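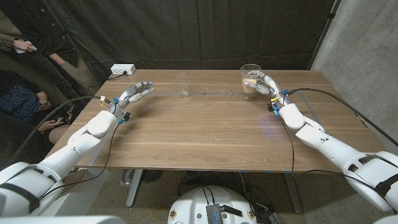 # Working a cup table with a two-armed robot

I'm writing this for whoever joins us at Custholm after me, mostly so Inês Correia doesn't have to say it all again (she's said it to me twice). We do crumb mix in clear cups. Until November the whole job was done by hand, and now the two arms do the picking up and pouring on one table while we do everything else. We call ours Julau. You'll get used to talking to it, everybody does.

You don't need to know any programming! You need a clear table, a bit of patience, and a willingness to sweep.

## Before you start it

1. Wipe the table down. Crumbs get everywhere once the cups are moving, and it's nicer to begin with bare wood.
2. Walk the cables. They run over the table and all across the floor underneath, so keep your feet out from under there. If one has been pulled tight, stop and tell Jaime Falcão. Don't tug it loose yourself.
3. Check that the power strip at the back-left corner is well away from any mix.
4. Set out the cups, upright, with room between them for a whole hand. I used to bunch them together the way I did when I was filling them myself, and the fingers need far more space than mine do.
5. Take a seat at the left side, past the corner of the table, with your sheet or your phone. Hands in your lap when the arms are moving, please.

## Running a batch

Open Unico on the office computer, pick the table, and hit start. The first pour is the one I watch closest. One hand holds the cup just over the wood and the other brings in the container and tips it. What you're looking for is whether the mix is heading for the cup or for the table. Some spill is normal. If most of it is going on the wood, press pause, let both arms come to rest, and only then reach in and move things.
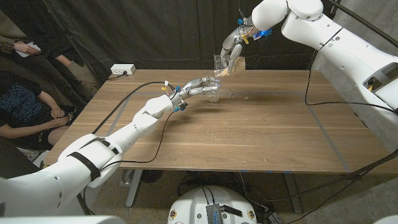
*Last changed: 15 January 2020 (added the part about sweeping)*

Sweep between batches, with the arms parked. I know it's tempting to brush away one little heap while a hand is on the other side of the table — don't. Pause first, every single time. Jaime timed me once and pausing, sweeping and starting again came to less than a minute, so there's really no argument for skipping it.

Write down anything odd as you go. "Cup slipped" is fine. "Cup slipped, left hand, second try" is a lot better, and the Hagedorn people who look after the arms will love you for it.

## What your day looks like now

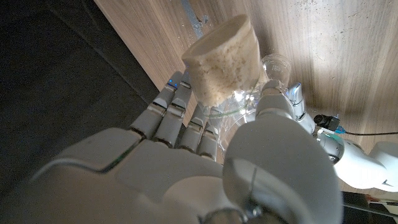

My own job is mostly checking these days, and it took me a while to feel like that counted as work. When I filled cups by hand I did 285 on a good shift and went home with sore thumbs. Now I spend the same hours looking, and looking is tiring in a different way, so we swap seats every 20 minutes. The trick Inês taught me is to judge a cup when it's tilted in the fingers, with the clear plastic side toward you. See how the packed mix is smooth and flat at one end, then turns ragged and grainy where it stops, with empty cup past that? That ragged edge is what I check. If it stays put while the cup leans, I let it go through. If it's sliding, I mark the cup and put it aside at the next pause.

A few more things that changed, so they don't surprise you:

- Talking. We used to chat with our hands full. Now somebody should always have eyes on the table, so take turns telling the long stories.
- Pace. You can't hurry it, and you don't have to keep up with it either. Slow the batch down in Unico if the checking gets away from you.
- Pay. Checking is the same grade as filling was. I asked, because I figured you'd want to know!
- Hand filling. We still do rush orders by hand at the other table, and you'll be trained on both. I'm glad of it, I like the change.

When you finish, park the arms, save your notes, stack the unused cups, and sweep one last time. The key to the supply closet hangs in room 407.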